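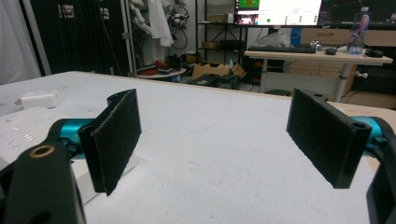

Fig. 1. The large white table, with the power strip along its left side and the shelving rack behind.

Workroom Skills, handout 2: Looking after a shared table
Notes by Aisling Conneely, 01/10/2024

Welcome back, everyone, and thank you for being so patient last week while we found enough chairs! We'll spend this session on the big table, and I know that sounds a bit dull beside the sewing and soldering you signed up for, but you'll be standing at one for most of the course, so do bear with me.

Start with the surface. A pale covering like the one in Fig. 1 shows every smudge, and I'm rather fond of that (you can tell at a glance when it wants a wipe). Use a barely damp cloth, work from the far edge towards yourself, and let it dry before you lay any fabric on it. Please don't scrub at old marks.

Next, power. Keep the strip along one side, as in the figure, so the middle stays free for your work. Small adapters with short cords sit close to the strip, and longer leads should be coiled before you leave. Our own Prorkitz kits come with a 98 cm lead, and it does love to wander under people's elbows.

Garments go on the rack when you've finished with them, never over the back of a chair. You'll see white ones hanging there in Fig. 1, along with a tangle of cables. At our rack I'd like the cables to have the end post to themselves, loosely looped and tied with tape.

For next time: measure a table you use at home, sketch it on squared paper, and mark where the nearest socket is. Allow yourself about 50 minutes. Bring the Zerna booklet too, open at page 16, and a soft pencil if you have one.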